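Home | Bedroom | Kitchen | Laundry | Reviews A–Z | About

We use cookies to remember your settings and count visits. By continuing you agree to our cookie policy. OK

Vivel quilted bedspread, white, queen size

June 2018

I had my doubts about a white bedspread before I opened the bag, and a good number of them are still with me. Vivel sells this one as an "everyday" quilt, and everyday in my house means it gets sat on, has the laundry dumped on it, and collects whatever came off the wall or out of the closet that morning. So that is how I tested it. I paid $85 for mine at full price. The company had no part in this.

First, the claims. The package promises that it "stays smooth" and "resists creasing." It came out of the bag with fold lines you could have ruled a notebook with. I left it on the bed for 8 days and most of them relaxed, but the two deepest were still there, running straight across the middle. One wash took care of those. I don't see why a product that needs washing before it looks right can't say so on the label.

The quilting itself is decent. The stitches are even on the top side, and I found only one loose end, near a corner, which I snipped. The filling is thin. If you are hoping for something to sleep under in December, keep looking, or plan on a real blanket underneath. As a cover for a made bed in a heated room it does the job.

Where I have come around a little is on using it as a work surface. I fold everything on the bed — I always have, there is no table in this apartment long enough — and slippery bedspreads drive me crazy. My old one from Mistura had a satin finish, and a stack of shirts would slide to the floor if you sat down at the other end. The Vivel has some grip to it. Track jackets, sweaters, a picture waiting to be hung again, they all stay more or less where I put them.
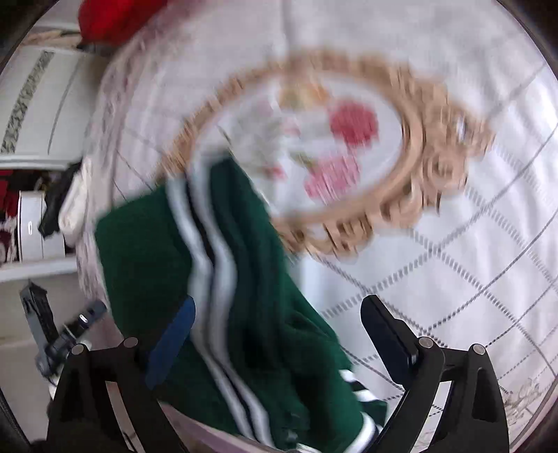 Yuzhen Luo wrote in after the first version of this review went up: I've had the same one since it came out and I disagree about the grip. Mine was fine until I used fabric softener, and now it slides as badly as any satin cover. Also, please warn people about dark clothes. A new green sweatshirt left a faint mark on mine after one afternoon, and it took two washes to get it out.

Fair enough on both points. I don't use softener, so I can't say what it does here. As for the dye, I haven't had any marks so far, but I wash new dark things before they go anywhere near white bedding, and I would do that with any brand. The care tag says cold water and low heat, and it says nothing about stains at all, which seems like an odd thing to skip on a white quilt.

Washing is where I have my biggest complaint. It fills my machine completely. I have run it through 17 times now, and the edge binding has started to pucker along one side. It still lies flat enough once it's on the bed and tugged into place. For this price I expected the binding to outlast the year, and I have my doubts.

I also looked at the Chuang coverlet, which is heavier and costs more, and the store's reversible one, which felt scratchy to me. I'd take the Vivel over the scratchy one. Over the Chuang, only if the difference in price matters to you.

Would I buy it again? On sale, probably. At full price, no. And I'd get the gray.

Filed under: Bedroom, item 251

Contact | Privacy | © Flilel Home Reviews | Back to top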